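Waweru cell, gripper check after the dropped rod -- my notes

1. E-stop and gate switch
Fine. Pressed it twice, and I'm still annoyed at how stiff it is.

2. Fault log
Code 3183 came up 7 times on the night shift, all at grip close. Devendra Mishra cleared every one and kept going. Please don't, mate!

3. Finger pads
Fail. The rod slipped at 32 per cent force, so I'm swapping both pads before we run again.

4. Pivot pins and links
Checked in the sim first -- wooden rod between the pads, same grey two-finger linkage. Real pins get a torque check at 3000 cycles.

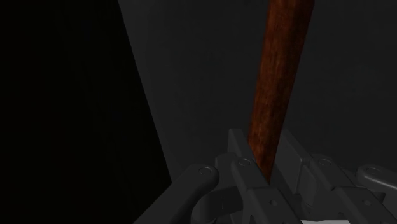 5. Sign-off
Locked out until the Girnow pads get here.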